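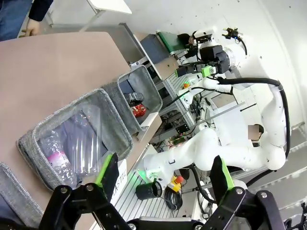 I finally have a sorting setup I love, and it's felt bins! Small gray ones, lined up on the table, with little white cards for labels. I've tried cardboard boxes, paper bags and one very sad laundry hamper, and none of them lasted past January.

What I like best is how quiet they are. Drop a can into felt and you get a soft thump — no clatter at 6 in the morning when the rest of the house is asleep. They fold flat, too, and they weigh next to nothing, so carrying one out to the big container is a one-handed job.

Plastic was the hard one for me. Water bottles are easy, but the crinkly clear wrap? I used to toss it in with everything else. Hiba Moussa set me straight on that (thank you, Hiba!) and now I check our local list before I decide where the film goes. Bottles get a good squash first, labels left on.

My labels are plain card with big black capitals, and I'd go even bigger next time. Joana wants to add a picture to each one for her kids, and I'm stealing that idea.

Next up is the garage shelf, where I have 108 glass jars waiting for a purpose. If you have a good use for small jars, please tell me in the comments!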